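그리퍼는 샀는데 청바지는 누가 사나

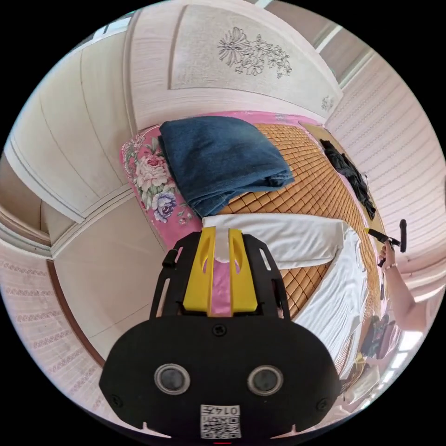

대자리 위의 청바지와 흰 옷, 손에 드는 그리퍼.

장비 예산을 짜는 사람들은 로봇 팔 앞에서 너그럽고 베개 앞에서 인색하다. 우리가 그라티모프 과제로 올린 견적서도 그랬다. 그리퍼 항목은 20쪽 가까이 근거를 붙여 하루 만에 통과됐고, 옷가지와 침구를 합친 '기타 소모품'은 반려만 7번 당했다. 사유는 "연구 목적과의 관련성 불분명"이었다. 옷 개는 작업을 배우게 하겠다는 과제에서 옷이 불분명하다니, 나는 그 문장을 한동안 책상에 붙여 두었다.

손에 드는 그리퍼는 값이라도 적혀 있다. 정작 돈이 새는 곳은 사람 손목이다. 웨토부스에서 받은 일정표에는 120시간이 적혀 있었는데, 구겨진 옷을 다시 펴는 시간은 한 줄도 없었다. 옷이 저절로 침대에 돌아가 눕는 집이 있다면 나부터 이사하겠다.

그러니 내년 계획서에는 순서를 바꿔 적자고 제안한다. 방과 침대, 빨랫감, 사람 시간을 먼저 쓰고 장비는 남는 칸에 넣자. 예비 그리퍼 5대를 줄이면 인건비 칸이 조금은 덜 민망해진다. 물론 심사위원은 또 물을 것이다. 청바지가 왜 두 벌이냐고.

2022년 4월 10일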